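Small delivery robot takes shape at the Sodholm shared workshop

Posted 8/18/18

If you have walked past the old seed warehouse on Flirnon Lane lately and wondered why the lights were still on so late, the answer is a six-wheeled delivery robot called Tireck, which is slowly being put together on the big bench at the back of the Sodholm shared workshop. It has no lid yet and one of its wheels is on loan from a garden trolley, but it has a motor controller, a battery and a great deal of affection from everybody who has had a hand in it, and we thought it was high time our readers heard how it was getting on.

The project began in June with Pao-chu Tang, who mends sewing machines for a living and who had been carrying parcels of thread across town on foot for years. She wanted a little machine that could trundle along a pavement by itself, stop at a kerb, and wait its turn at a crossing like a polite person would. She brought the idea to a members' evening along with a biscuit tin full of wheel bearings, and by the end of the night 11 people had put their names down to help.

While the bodywork waits for parts, most of the effort has gone into teaching Tireck to find its way, and that is being done on the workshop computer, in a simulated town that the group has named Shek. The real robot will carry its camera low to the ground, so everything in Shek is looked at from down there too, where a kerb seems a fair height and a street lamp goes up and up for ever. Plain stretches of pavement came first, with a drainage grate, a parking pay station and a long slant of building shadow to get past.

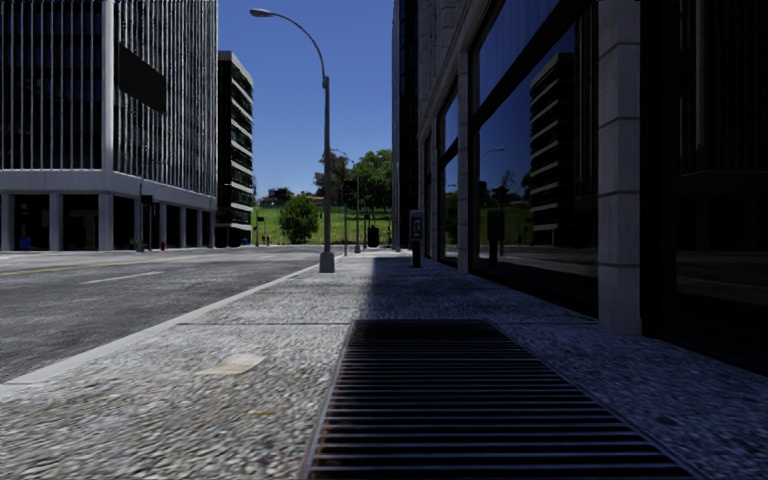
Why practise in a made-up town before trying a real street?

Mostly for the sake of safety and patience, as a mistake on the computer costs a few seconds and a mistake on Flirnon Lane could cost a wheel or somebody's ankle. The same stretch can also be tried again and again without anyone having to stand outside in the rain.

The group keeps a running tally on a sheet pinned up by the kettle, and it makes rather good reading. Tireck has now set off on 3,835 practice trips around Shek. Of those, 1,293 ended early for one reason or another in the first few weeks, when the steering was still far too eager and the robot would swing towards the road at the slightest excuse. Pao-chu rewrote that part of the program over a long weekend at her kitchen table, and the sheet has looked a good deal happier ever since – there is even a small star drawn beside the first full evening without a single early stop.

Shadows have been the most stubborn trouble. To a person, a dark stripe on the ground is only the shade of a lamp post, and we step over it without a thought. Tireck's program kept treating such stripes as though they were a step down or a gap, and would come to a halt in front of them and stay there. The group had to go through 566 saved views by hand, marking which dark shapes were safe to roll across and which were a true edge, and they shared the job out over several evenings with a very large pot of soup. (The soup was leek and potato, and we are told there is a waiting list for the recipe.) The crossings in Shek turned out to be a fine place to practise, with bright stripes and long shadows lying over one another.

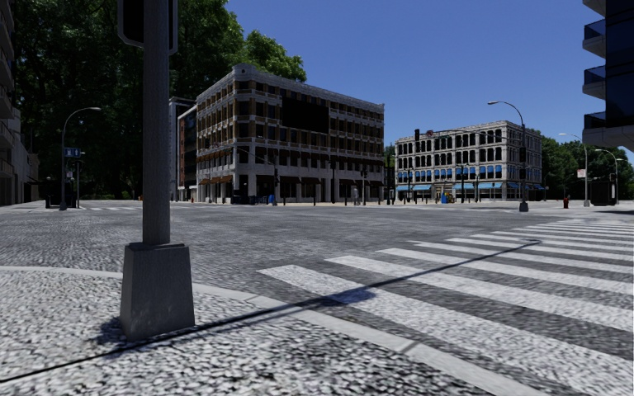 A wide crossing in the simulated town of Shek, with a long shadow lying across the stripes.

Back at the bench, the body is coming along at its own pace. The base is a sheet of plywood left over from a stage set, cut to shape with a jigsaw and sanded by hand, and the group has made brackets for the motors out of shelf fittings. The parcel box will sit on top, with a hinged lid and a strip of rubber to keep out the wet. There has been a lively discussion over the colour, with one camp firmly in favour of post-box red and another wanting a yellow that would show up on a dull afternoon. Pao-chu says she would be content with either, so long as people can see it coming.

She is also very keen that it should not be in a hurry. The motors could push it along at a brisk jog, but she has set them to a gentle walking pace and means to keep them there, and on the computer she has been giving most of her attention to street corners, where the kerb bends away and the robot has to decide which side of the bend it belongs on.
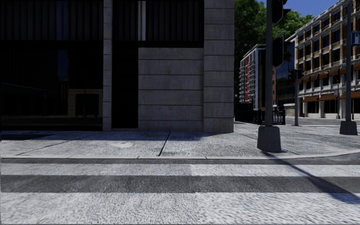
The next job is to move the program from the workshop computer to the small one that will ride inside the robot, and then to see whether the two get along. After that there will be slow trials in the yard behind the warehouse, with chalk lines for kerbs and somebody walking alongside holding a stop button on a lead. Nothing will go out on a public pavement until the yard trials are finished and the group has talked things over with the neighbours, a number of whom have already been in for a look and a cup of tea.

Anyone who would like to lend a hand is very welcome, whether or not they have ever picked up a soldering iron. The group is short of a matching sixth wheel, a few metres of rubber edging and a person who is good at hinges. Ask for Pao-chu at the back bench, and do mind the step as you come in.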